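Handout 4: Drawers, Trays and the Stuff In Between
Home Organizing Basics, Kaltville evening course

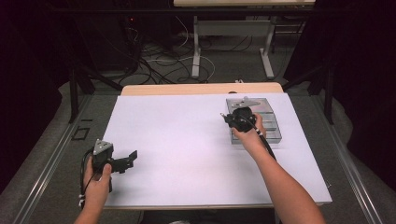 I start every drawer with the tray and leave the drawer itself for later, which drives some people in the class nuts! Most of us buy a tray because it looks tidy in the store, get it home, and then go hunting for things to put in it. Try it the other way around. Set the tray on a clear surface at a comfortable height (a white tabletop is great, small stuff shows up so well against it) and look at how the sections are laid out before anything goes in. I'm a big fan of clear plastic, like the rectangular tray on the right side of the table, because you can see the stepped compartments through the walls and get a feel for the inside without bending over it.

Measuring, since we ran out of time last session. Measure the inside of the drawer, front to back and side to side, and then the height with the drawer nearly closed. People forget the height! My own kitchen drawer in Heditz is 46 cm deep but the usable part is 32, thanks to a pipe at the back. I bought two trays before I figured that out, and one of them now holds seed packets in the garage.

Sorting. Dump the whole drawer out and give yourself 10 minutes, tops. Make piles by what you reach for together, so tape goes with scissors and batteries go with the little screwdriver. Don't sort by size yet, that comes when you're filling the sections. Anything you can't name goes in an envelope with the month on it (mine says November and I still haven't opened it).

Filling. Long things first, then the small fiddly ones. Leave one section empty if you possibly can. Something always turns up by the weekend.

For next time: pick one drawer, just one, and bring your measurements written down. If you were in the Rotport group last term you've done this part already, so bring a bathroom drawer instead. We'll start on labels, and I'll have spare marker pens.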